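Best finish for a kitchen table?

oakandash16
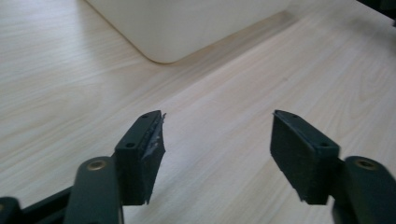 I'm in Livton and the oil I put on in January has worn off already. Should I switch to varnish? The wood is light and I'd like to keep it that way – my last tin turned a shelf orange.

Rai
Water-based varnish, two coats. Stays pale.

bralus500
Disagree. Varnish chips and then you have to sand the lot. Stick with oil, but thinner coats.

Rai
Mine hasn't chipped, and I've got kids.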